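Search questions, answers, tags
All topics

How much weight should I give a business confidence survey before ordering stock?

Posted by Dendport_Retail in July

I run a small home furnishings store in Dendport, mostly bedroom. Twice a year I have to commit to a big order, and my bank manager likes to send me whatever the latest confidence number is before we talk about the credit line. The newest one from the Samville business group dropped again, and the write-up said firms across the region are "bracing for a slow fall." It is based on 224 replies. The group says it has more than 600 members.

My own sales are flat. They aren't down. So I have a gloomy headline on one side and my till on the other, and I'm tired of being told the headline knows something I don't. Is there any evidence these surveys tell you anything about what will happen to a store like mine? Or is it people in a bad mood filling in a form? I'd like to hear from someone who has checked one against real figures, not someone who sells forecasts.

Liviu Pascu

I did purchasing for a distributor in Dirnunmont for nine years and kept a spreadsheet of our regional confidence index next to our own order book, mostly out of spite. My short answer is that the index was decent at telling me what had already happened and poor at telling me what was next. When orders fell, the index fell the month after. When it fell by itself, half the time nothing followed.

A few things to look at before you let it near your order.

Who replied. If 224 out of 600-odd answered, you don't know what the others think, and I would not assume they think the same. In my experience worried people fill in forms. Ask the group whether the same firms answer each time. If they can't tell you, a small drop could simply be a different set of people.

What was asked. Most of these surveys have one question about conditions now and another about conditions in six months, and then they blend the two into one number. Get them separately. If "now" is steady and only "expected" has dropped, you are reading a mood. I'd pay more attention to "now," dull as it is.

Who it covers. A machine shop that sells abroad and a bedding store can have opposite years. Ours lumped freight, farm supply and hairdressers together, and the write-up talked about "business" as if it were one person.
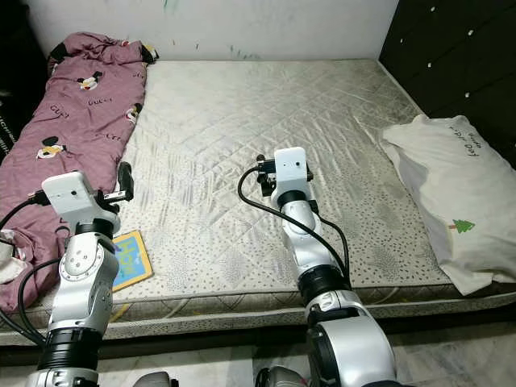
Your order is really a bet on a few product lines, so break it up that way before you argue with the bank. Big items are the ones people put off when they get nervous, and I'd treat those separately from the cheap stuff. Take a made-up bed: the mattress, with its quilting and its piped edge, can wait another year if the household is uneasy, while a folded pink-purple blanket like that one is a small purchase that may go through anyway. If your mattress sales are holding and only the small things are soft, I would not blame confidence at all. I'd look at price, or at who opened down the road.

As for the bank, bring your own monthly sales by line for the past two years and put the survey number next to them. If the two don't move together, the manager will have to say why he trusts his over yours. Mine never had a good answer, though he did keep sending the emails.

One caution against my own side. Flat sales in dollars can hide falling sales in units if you raised prices. Check that first.

lysenko_books

Pretty much agree with the above but I think it's too harsh. I keep books for small shops and a big drop, the kind where every part of the index falls together for three or four months, has been worth listening to. One bad month is noise. Also find out whether last month's figure was revised, because the "drop" sometimes shrinks once you compare it with the corrected number, and the headline doesn't get corrected with it.

Could you split the order? Some suppliers will hold the price on a second delivery if you sign for both up front. Read the cancellation terms though.

tomorrowsnews

Surveys are rubbish, ignore them. My cousin's store closed when the index was going UP.

Filed under: Small business > Economy and forecasts > Surveys and indexes

Related questions
What is the difference between a sentiment index and a purchasing index?
Bank wants a cash flow forecast, how far ahead should it go?
Is a falling index a reason to delay hiring?
How do I compare unit sales after a price increase?
Why do preliminary figures get revised?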